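4.2 Trying the Statier kit on tangled household items

I'll admit I came to this part of the review in a good mood. The cup and towel tasks in 4.1 had gone smoothly, the Statier hand-held grippers felt light enough for a long afternoon, and I'd more or less decided I liked the thing. Then we got to the hangers.

The task came from the Larton task list, which we used for all three kits so that the numbers in Table 3 could be compared. It reads, in full, "separate the hangers and place them in the basket". The operator gets a pair of grippers, a pile, a basket and no other instructions (we did write a longer version for the Bemutness kit, and dropped it when people kept stopping to read it). Figure 6 gives an idea of the layout from the operator's side. 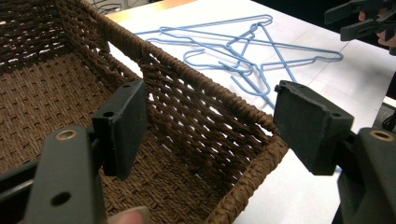

Figure 6. View from one gripper in the hanger task, with the woven basket between the fingers and the blue wire hangers on the white surface beyond.

We recorded 159 attempts with the Statier kit, out of 640 across the whole study. Of those, 132 ended with every hanger in the basket inside the time limit. I was pleased with that, I must say! The Cao kit, which costs a fair bit more, did slightly worse on the same task, and two of our operators told me they found its handles tiring after a while. I'd not read too much into the gap, as the Cao sessions came first and everybody was still learning how to hold a tangle steady with one hand and pull with the other.

What surprised me was where the time went. I had expected the basket to be the slow bit, with its raised rim and not a lot of room to get two hands in, but most operators simply let go of the hanger above it and moved on. The slow bit was always the pile.

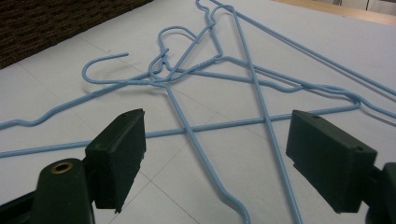
Thin wire is a nasty thing to pick up with flat-faced fingers. If you close on a straight length you get a decent hold, and the whole hanger swings round the grip as soon as you lift it. Close nearer the hook and it swings less, but that's exactly where hangers like to lock together, so you come away with two. The better operators worked out a little twist of the wrist for this, and you can see it quite plainly in the rotation traces (Section 5.3), a sharp wobble just before the first hanger comes free.

On the kit itself, then. The fingers closed evenly all the way through, and we never had to swap a pad. The trigger spring is a touch stiff for my taste. The software that comes with it dropped tracking in a handful of attempts, mostly when the operator leaned right over the basket, and we threw those attempts out before counting. Setup took us a morning, a good part of which went on finding the right page of the manual.

I also tried the kit's optional rubber sleeves on the same task, though only for a short run in March, so treat this as an impression. They gripped the wire better and let go of it worse. I left them off for the remaining tasks, including the 383 attempts with soft goods described next.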